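Section 6: Fitting and adjusting the door latch

Your Arnora garden cabinet arrives with its doors hung and its latch in a bag. The bag is taped inside the left-hand door, where most owners find it after searching the box twice. You will need a cross-head screwdriver, a pencil and a patch of level ground, the last being the hardest to come by in most gardens.

Before you start

Check that the cabinet is standing straight. A cabinet that leans will have doors that lean with it, and no latch on earth will talk them out of it. If you skipped Section 4 (Levelling the feet), we won't tell anyone, but go back and do it now.

CAUTION: Do not fit the latch with the shelves loaded. The side panels bow a little under weight, and you will be lining things up against a cabinet that changes shape when you take the paint tins out.

Fitting the latch

1. Open both doors and wedge them. A folded bit of card will do. A foot will also do, for the first minute.

2. Hold the keeper against the inside edge of the left door, with its lip facing you. It fits the other way round as well, and looks perfectly happy there, but the door won't shut.

3. Mark the two holes with the pencil. Put the keeper down somewhere that isn't grass.

4. Start both screws by hand, then tighten them with the screwdriver until they are snug. Stop there. The panel is 6 mm thick and the screws are not much shorter.

5. Fit the latch body to the right door in the same way. Leave these screws slightly loose for now.

6. Close the left door, then the right. Slide the latch body up or down until it meets the keeper without scraping.

7. Hold it still, open the right door and tighten the screws. The latch body will try to creep as you do this. Tighten a half turn on each screw in turn and it mostly gives up.

NOTE: Cabinets sold before June have the older Rostar latch, with a sprung tongue and a noise like a biscuit tin. The steps are the same, but the keeper takes three screws. The third is in the bag with the hinge caps, for historical reasons.
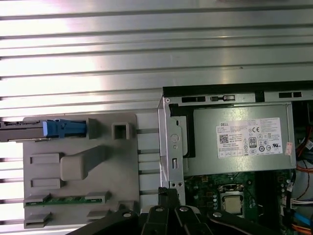 Fig. 6.1 Blue plastic latch.

If the doors still won't close

Look at the gap along the top. If it is wider at one end, the fault is in the hinges; see page 34. If the gap is even and the latch misses the keeper, repeat steps 6 and 7 with more patience and possibly a cup of tea.

CAUTION: Do not file the keeper. Damir Mujić in our spares department has a drawer of filed keepers and can tell at a glance how cross the owner was.

Looking after it

Wipe the latch with a damp cloth in spring. Avoid oil – it collects grit, and by autumn you will have made a fairly good grinding paste. Spare latches and keepers are sold as a pair. The parts list is on page 31.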